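This site uses cookies to remember your login and keep the board running. By continuing to browse you agree to our cookie policy. [Accept] [Learn more]

Play kitchens: how do you store all the little pieces?

pollow_gran
Hello all, long-time reader and finally a poster! My granddaughter's toy kitchen things have taken over my den and I'm trying to get a system going before the holidays. I've spread it all out on something black so the small bits show up (a tip from this very board, thank you, whoever that was). So far the food goes in the teal basket with the orange rim, and the pink box gets to stay because she adores it.
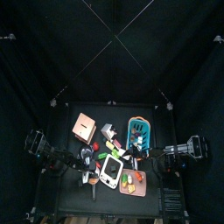
My trouble is that she dumps the basket every single time to get at one thing. My daughter says buy a set of drawers with 21 compartments and label them all, and I just can't picture a four-year-old putting up with that!

Wanach8
Oh, please don't do the drawers. We did drawers in February and by the end of the week every one of them was on the floor. What works at our house is keeping things together the way they get played with, so the pan lives with its food and the cooktop, and the rice cooker sits close by like it would on a real counter.

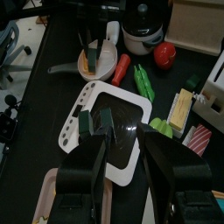
Then cleanup is just "put the kitchen back," and mine will do that without a fuss (well, most evenings). The tomato wanders, but it always has.

grallance_mom
I'm going to disagree a little, Wanach8, and I mean it kindly. Leaving it set up is lovely if you have a table to give away, but we're in a small apartment and I need that surface for supper. One lidded bin, everything in, done. Yes, they dump it, and then they find toys they forgot they had, and I get to drink my coffee.

Wanach8
Fair enough, I forget how spoiled we are for space! I'd still keep the pot and its lid together, though, whatever else goes in the bin. A lost lid is a whole evening of tears.

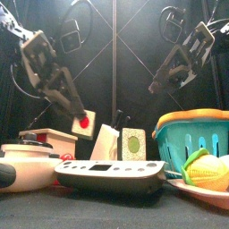
Posted by Normand Friesen | Tuesday, October 29, 2019 | Posts: 3422

I'm with the bin crowd for the food and with Wanach8 for the cookware. Big pieces on a low shelf, small pieces in the basket, and a towel spread out first so the dumping lands somewhere you can gather up by the corners. My wife sewed a drawstring around ours and it closes up like a sack.

pollow_gran
Normand, a drawstring! I have a whole drawer of cord. I'll try that this weekend, and tell your wife thank you from me.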